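Supportvorgang 771 — Digitales Quellenarchiv zur frühen atlantischen Kolonialgeschichte
Status: in Bearbeitung
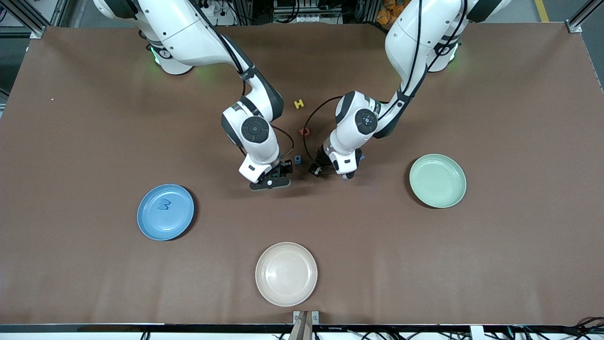 Arbeitstisch mit drei runden Tellern und vier Spielzeugbuchstaben

Betreff: Fehlerhafte Datierung in der Transkriptionsdatenbank Hado

Meldung vom 5. April 2020
Gemeldet durch: Adjoa Nutsugah, Redaktion Schiffslisten

Bei der Durchsicht des Teilbestands Darlow wurde festgestellt, dass 153 Einträge ein falsches Jahr ausweisen. Betroffen sind ausschließlich Passagier- und Frachtlisten, deren Originale nach dem julianischen Kalender datiert sind. In der Suchmaske erscheinen Abfahrten aus den Monaten Januar bis März ein Jahr zu früh. Dadurch liegt die Ankunft mehrerer Schiffe scheinbar mehr als ein Jahr nach der Ausfahrt.

Erste Prüfung
Die Transkriptionen selbst sind korrekt. Der Jahresbeginn am 25. März wurde von den Bearbeitern ordnungsgemäß vermerkt, beim Import jedoch nicht ausgewertet. Der Fehler besteht seit der Umstellung im Dezember.

Zweite Prüfung
Der Teilbestand Gyamfi — 4.000 Einträge, überwiegend Abschriften aus Handelsbüchern — wurde vollständig abgeglichen. Abweichungen liegen hier nicht vor, da die Doppeldatierung bereits in der Vorlage aufgelöst ist.

Maßnahmen
Das Importprofil wurde um das Feld »Kalenderstil« ergänzt. Bei 13 Datensätzen fehlt eine Angabe zum Kalenderstil; sie wurden gesperrt und zur Einsicht am Mikrofilm an die Redaktion zurückgegeben. Die übrigen Datensätze werden im nächsten Nachtlauf neu eingelesen.

Rückfrage der Redaktion
Frau Nutsugah bittet um Auskunft, ob bereits vergebene Zitierlinks bestehen bleiben.

Antwort des Supports
Die Zitierlinks bleiben unverändert. Die frühere Jahresangabe wird im Änderungsprotokoll geführt und ist für angemeldete Nutzer einsehbar. Bereits exportierte Tabellen sind durch die Nutzer selbst zu ersetzen.

Offen: Rückmeldung zu den gesperrten Datensätzen.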